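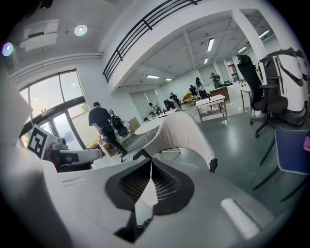 Ljubica Janevski told us that being refused a transfer was the easy part, and that the four phone calls afterwards were what made her close her account. Her remark changed how we read the rest of the interviews, and we are delighted it came so early.

4.2 What customers hear when a payment is stopped

We had gone in expecting complaints about limits. Drodimora, the smaller of the two banks, caps a first payment to any crypto exchange at 1,000 euros, and Heltska holds anything above 200 for a manual check. Very few people minded the sums. What they wanted, and came back to again and again, was a plain sentence saying why the payment had stopped and when it might go through.

The wording of the messages turned out to be a wonderfully rich source. Drodimora sends the same text for a suspected scam, a mistyped account number and a routine hold, so a customer can't tell which one applies. Heltska uses 9 separate messages, and its customers could usually repeat theirs to us weeks later - sometimes word for word! Ilir Popescu still had his saved on his phone. Biljana Shehu had read hers out to the exchange's own support desk, who understood it at once and sent her the right form.

Figure 3. A person facing a grey armchair with a hand-held gripper in each hand.

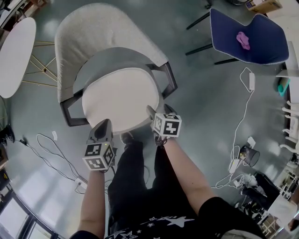 The clearer messages had a second effect that we find really exciting. People who knew the reason for a hold were much more willing to talk about the payment itself, including who had suggested it to them. Two of them stopped at that point and cancelled it. Staff at Heltska had noticed the same thing since the new texts came in last March, though they had never written it down.

We don't want to push this too far, as both banks are small and the interviews were long and rather loosely run. Section 5 takes up the complaint letters, where the differences between the two banks are harder to see.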